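To: Theatre Staff Education list
From: Merle McKinnon
Date: 22nd December
Subject: Re: Wording of the aftercare leaflet for small skin wounds (third draft)

Dear colleagues,

I am replying to the list as a whole, as several members wrote to me separately about the message which Valentin Aubert circulated on the third draft of the leaflet. His message is repeated here for those who joined after it was sent.

> Dear all,
>
> The third draft has now been read at both the Ulstead and the Brerna sites. Patients who had agreed to read it were asked to mark any sentence they had to read twice. We received 202 marked copies. The sentence marked most often was the one on page 2 concerning when to telephone the ward. It reads at present: "Should there be evidence of increasing erythema, exudate or localised heat, advice should be sought." I do not think that any of us would speak to a patient in that manner, and I would ask that it be rewritten before the leaflet is sent to the printer.
>
> I would also ask the list to consider whether the leaflet should continue to use the word "suture". Many readers had crossed it out and written "stitch". A smaller number asked whether the two were different things.
>
> Finally, the Brerna site has asked that the leaflet should fit on a single folded sheet. At present it does not.
>
> Valentin Aubert

I am grateful to Valentin for the care with which the copies were collected and read. I shall take his points in the order in which he raised them.

The sentence on page 2 has been withdrawn. The proposed replacement is: "Telephone the ward if the skin near the wound becomes redder, hotter or more painful, or if anything leaks from it that was not there before." Gun-woo Gil has pointed out that redness is harder to see on darker skin, and that a patient who is told to look only for redness may wait too long. We have accepted this. A further sentence will be added: "On brown or black skin the change in colour may be slight, so please also go by heat, swelling and pain." Members who have views on the exact wording are asked to send them to me and not to the list.

The word "suture" will be replaced by "stitch" throughout the leaflet. It will be kept once, in brackets, on the first page, so that a patient who hears it said on the ward will know what is meant. The same rule will apply to "incision", which becomes "cut", and to "dressing", which most readers understood and which will stay as it is.

There was a related difficulty with the paragraph on stitch ends. The second draft said that the ends of the stitches "may be visible" and left the matter there. Readers wished to know whether the ends should be trimmed at home, whether they would catch on clothing, and whether a visible end meant that the stitch had come undone. The new paragraph says that short ends standing up from the skin are usual, that they are left so that the knot holds and the stitch can be found when it is time to take it out, and that they should not be cut or pulled.
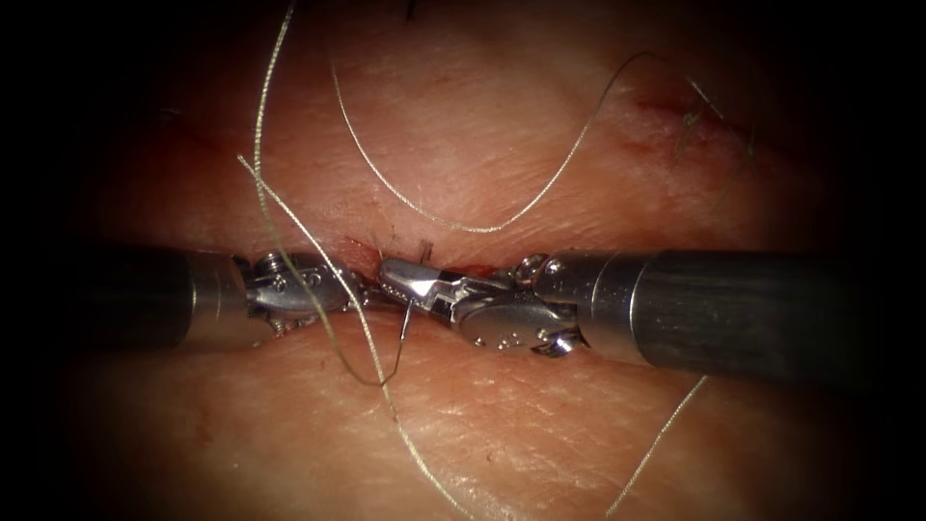 Soon-im Ki wrote that the paragraph is a great improvement but that it still assumes the stitches will be taken out. At Ulstead a good many patients go home with stitches that dissolve, and they telephone the ward in some distress when no appointment arrives for having them removed. She asks that the leaflet should have a line which the discharging nurse completes by hand, stating which kind has been used and, where they are to be removed, the date and the place.

The point is well made and the line will be added beneath the ward telephone number. It will offer two boxes, one of which is to be ticked before the patient leaves. I would ask ward managers at both sites to remind their staff that a leaflet handed over with neither box ticked is of little use to the person reading it at home.

On the matter of length, the draft stood at 311 words over a single sheet when set in the type size required by the accessible print policy. The type size cannot be reduced. Ye-seo Choo has therefore proposed three cuts: the history of the day surgery unit, the paragraph on car parking, and the second of the two paragraphs on bathing, which repeats the first in longer words. I support all three. The parking information is already printed on the appointment letter. There has been one objection to the loss of the history, on the ground that it has appeared in every leaflet since the unit opened, and I have replied to that member directly.

The remaining paragraph on bathing will state that the wound should be kept dry for the period written on the front of the leaflet, that a shower is preferred to a bath after that, and that the skin should be patted with a clean towel. The advice against swimming is unchanged.

Translation will again be carried out by Privness. They have asked to receive the final English text in one piece, with no later corrections. Members will recall that in May corrections were sent to them in four separate messages, and that the printed leaflet carried two different telephone numbers as a result. No changes will be accepted once the text has left this office.

Yeom, who print for both sites, require a minimum order of 30 boxes. Ulstead and Brerna will share the order and the cost in the usual proportion. Old stock should be withdrawn from the wards on the day that the new leaflet is delivered, including any copies kept in the drawers of the discharge desks.

Comments on the fourth draft should reach me before the end of the first full week of January. The draft will follow in a separate message, with line numbers, and I should be obliged if members would quote those numbers when writing.

Yours sincerely,

Merle McKinnon
Patient Information Office

To leave this list, send a blank message to the list address with the word "remove" in the subject line.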